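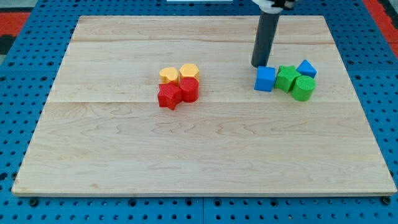
Call for Painters: Open Studio Residency at Walitz Mill

The Ciltach Arts Center is taking applications from painters for its next studio residency, which starts in July at Walitz Mill. The call is open to anyone over 18 who works mainly in oil, acrylic, watercolor or gouache. You don't need a degree or a gallery. You do need a body of work that you're in the middle of, or a clear idea of what you want to start.

What you get

A private studio on the second floor for 9 weeks. The rooms have north windows, a utility sink in the hall and a lockable flat file. Each painter also gets a $700 stipend, paid in two parts, and up to $500 toward paint, canvas, panels or framing. Save your receipts.

Housing is not included. We keep a list of rooms for rent in Droltamton, and the bus from there stops across from the mill.

What we ask

Be in the studio at least 4 days a week. Evenings count. Keep your door open to visitors for one afternoon during the residency and show whatever is on the wall, finished or not. At the end, hang at least one piece in the group show in the Bustos Room. Sales are handled by the artist and we take no commission.

Solvents are allowed only in the two studios with exhaust fans. If you paint in oil and can't switch to solvent-free mediums, say so in your application so we can assign you one of those rooms. No spray fixative indoors.

How to apply

Send the following in one PDF:

Images of recent paintings, with title, size, medium and year
One page on what you plan to work on
A short resume or a paragraph about yourself
The name and phone number of one person who knows your work

There is no application fee. Past residents may apply again after two years away. Couples and studio partners who want to share a room should apply separately and mention each other.

Applications are accepted through the end of December 2018. Everyone who applies will get an answer by email. Late files will be held for the following year if you ask us to keep them.

Drop-off copies can be left at the front desk of the Ciltach Arts Center during gallery hours. Please don't send original work.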